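Sorting and Storing Small Parts on a Two-Level Shelf
August
By Natalia Meléndez

The workshop keeps its small parts on open shelves, and for most of last term those shelves were a mess. Parts came in by the box, got set down wherever there was space, and stayed there. Our group was asked to pick one storage problem in the building and fix it on a budget of 40 dollars. We picked this one because we were the people losing time to it.

Before changing anything, we kept a log. Every time one of us went to the shelf for a part, we wrote down what we wanted and how long it took to find. The longest search was 10 minutes, for a plate that was under a stack of flattened cardboard. Most of the slow searches had the same cause. Parts of different kinds had been put in the same pile, and the piles had no fixed place.

The stock at the start was 400 pieces, counting spares. We went through all of it in two afternoons. Anything broken or missing its mate went into a discard pile, and our instructor looked through that before it left the room. We ended up keeping 200 pieces for daily use. The rest went to the back room in closed boxes.

We considered three ways to lay out the shelf. The first was alphabetical by part name, which failed right away, as half the parts have no agreed name. The second was by project, so that everything for the Hillar build would be together and everything for the Flekano build would be together. This worked until two projects needed the same part. The third was by shape and size, with flat parts laid out singly and loose parts grouped. We went with the third.

The rules we wrote were short. Trays go on the upper level with the open side facing out. Flat and round parts go on the lower level in one layer, never stacked. Thin pieces such as rods go past the round parts, at the far end. Square blocks go at the near end with a gap between them wide enough for fingers. Boxes do not go on the shelf at all. They go in a bin on their own, packed upright so the tops can be read or at least recognized.

The bin rule caused the most argument. Fülöp, who shares the shelf with us, wanted the boxes left on the lower level where he could reach them. We tried it his way for a while and the boxes spread out over the space meant for the parts. Moving them to a bin solved that, and a bin with a handle can be pulled out when someone needs to get past.

Labels are still the weak point. Some boxes have handwriting on top and some have printed stickers, and people read them differently. We bought a pack of Nemar labels with the last of the money but have not agreed on what they should say. My preference is the part name and the quantity. Others want the project name too, which brings back the problem with the second layout.

We repeated the log after the change, using the same sheet. Nobody went over two minutes, and the slow cases were all parts that had been put back in the wrong spot.

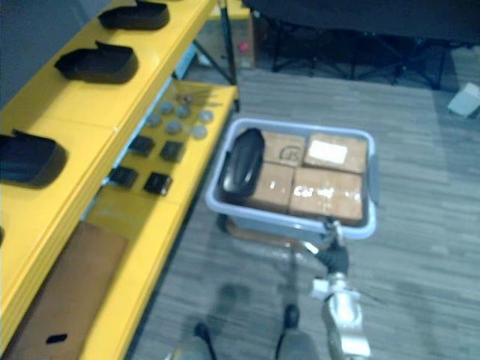

The next group should settle the label wording first and then run the log again for a full month. They should also decide who checks the shelf at the end of the day, as we took turns and sometimes forgot. The log sheets are in the folder by the door.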